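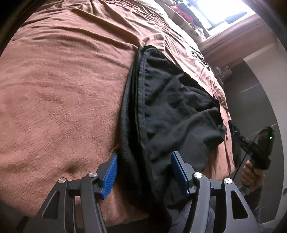

Schlafhygiene im Schichtdienst: Erfahrungen nach einem Jahr

Im vergangenen Frühjahr wurde an dieser Stelle über die Umstellung auf Wechselschicht berichtet. Inzwischen liegen die Aufzeichnungen eines vollständigen Jahres vor, und mehrere Leserinnen und Leser haben um eine Fortsetzung gebeten.

Grundlage ist ein Schlaftagebuch, das ich nach jeder Nachtschicht geführt habe. Erfasst wurden insgesamt 84 Nachtschichten. Die Vorlage stammt von meiner Kollegin Divya Venkataraman und beschränkt sich auf vier Angaben: Zeitpunkt des Zubettgehens, geschätzte Einschlafdauer, Anzahl der Unterbrechungen und Befinden beim Aufstehen. Umfangreichere Formulare habe ich früher nach wenigen Tagen aufgegeben.

Als wirksam erwies sich vor allem die vollständige Verdunkelung des Schlafzimmers. Die Anschaffung der Vorhänge belief sich auf rund 424 Euro einschließlich Montage, was zunächst unverhältnismäßig erschien. Die Einschlafdauer nach der Nachtschicht verkürzte sich jedoch bereits im ersten Monat spürbar. Der Verzicht auf Kaffee in der zweiten Schichthälfte zeigte bei mir dagegen keine erkennbare Wirkung; Ashwin Pillai, der denselben Dienstplan hat, kommt hier zu einem anderen Ergebnis.

Weiterhin ungelöst ist der Übergang in die freien Tage. Wer am Vormittag schläft, ist am Abend wach, und Verabredungen mit der Familie richten sich selten nach dem Dienstplan. Derzeit erprobe ich einen kurzen Schlaf bis zum Mittag und gehe am Abend zur gewohnten Zeit zu Bett.

Für April ist eine Änderung der Schichtfolge am Standort Britthorpe angekündigt. Das Tagebuch wird bis dahin unverändert weitergeführt. Die Vorlage kann auf Anfrage über das Kontaktformular bezogen werden.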